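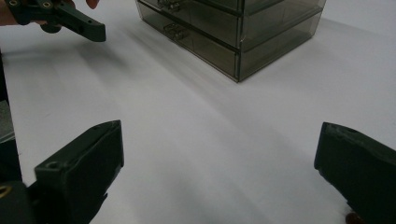
Two hand-held grippers and a tinted drawer organizer on a white work surface, seen from one of the grippers.

Menitz Hand-Held Gripper Kit: Drawer Tasks
Data card, release 4
December 2019

Summary

This release contains recordings of people operating small drawer units with the Menitz hand-held gripper kit. It is published by Plondodlow as part of its review of the kit and is intended for groups that are considering a purchase or that already own the kit and need reference material. The recordings were made at the Kordestani workshop under the supervision of Slavica Yordanov. The card was prepared by Senad Kolev, to whom corrections should be addressed.

Contents

The release holds 3877 recordings. Each recording covers one attempt at one task and includes video from the camera on each gripper, the opening width of the fingers, and a short task label. Failed attempts are kept and labeled as such. Recordings in which either camera lost power were removed before numbering, and the numbering therefore has no gaps.

Tasks

open_upper: open the upper drawer and leave it open.
open_lower: open the lower drawer and leave it open.
close_any: close whichever drawer is open at the start.
hold_and_pull: steady the organizer with one gripper and pull a drawer with the other.
transfer: move a small item from one drawer to the other.

The hold_and_pull task was added after the April trial. Light organizers tended to slide when only one gripper was used, and operators asked for a task that reflected how they were working in practice.

Equipment under review

The kit is supplied as a matched pair of grippers with parallel fingers, 2 cameras, a charging base and a printed setup guide. Fingers are fixed with screws and may be replaced by the user. The review pair was used throughout with the fingers supplied. Surface wear on the fingers did not affect the width readings. Plondodlow purchased the kit at list price, and Menitz had no part in the selection of tasks or in the wording of this card.

Collection procedure

Operators completed a practice session before recording. The organizer was placed by hand at a new angle before each attempt, and no marks on the work surface were used to guide placement. Operators started with both grippers clear of the organizer. An attempt ended when the operator spoke the word "done" or after the time limit set for the task. Room lighting was left as found - operator shadows fall across the surface in many recordings and have not been corrected.

Quality review

A sample of 100 recordings was checked by a second reader at Zukeck for agreement on the task label and the outcome. The readers disagreed mainly on drawers left slightly open in close_any. The labeling guide now treats a drawer as closed only when its front is level with the one next to it. Earlier labels were revised to match.

Known limitations

Tinted plastic gives weak edges in video, and small clear pulls can be difficult to locate at a distance. Depth estimates made from these recordings should be treated with caution.
The organizer is often only partly in view, particularly when the gripper is close to the work surface.
All operators were right-handed. The left gripper is used mainly for support.
Audio was removed, and the spoken end signal is retained only as a time mark.

Use and access

The recordings may be used for research, teaching and the evaluation of the kit. Redistribution requires written permission from Plondodlow. Users are asked to cite the release number, as labels differ between releases. The file index lists the task, outcome and operator code for each recording; the key to the operator codes is held at Kordestani and is not distributed.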